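## 3. Comparing Finger Pads on Fabric

Compare the Durneo and Pirneo pads on soft goods before fixing the grip settings. Log firmware 872 or later.

1. Lay a dark garment on a padded surface such as a bed.
2. Bring both hand-held grippers in over the cloth, pads facing.

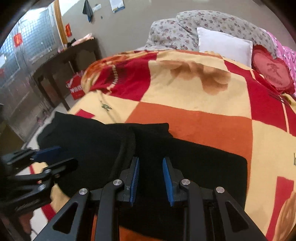
3. Close slowly on a raised fold. Stop at 31 on the force scale.

> **Caution:** Do not drive the linkage past its stop – the pivots can bind.

4. Open fully and smooth the garment before the next run.

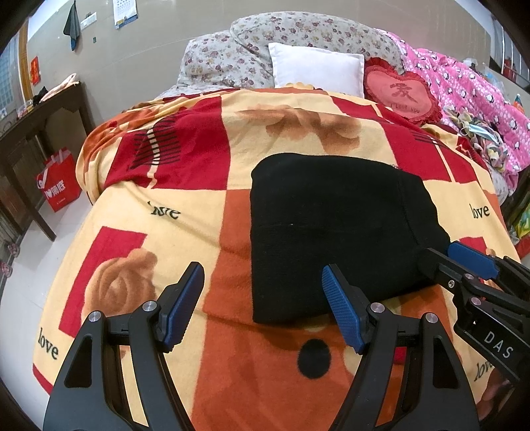
*Fig. 3-2. Fingers open, second gripper at the garment corner.*

5. Repeat with the fabric spread flat. Save each run under its own number.

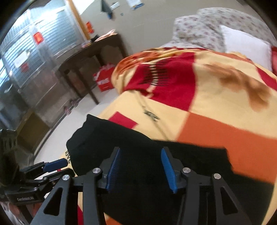 **NOTES**

Flat fabric needs a lower approach angle. Discard runs shorter than 700 ms.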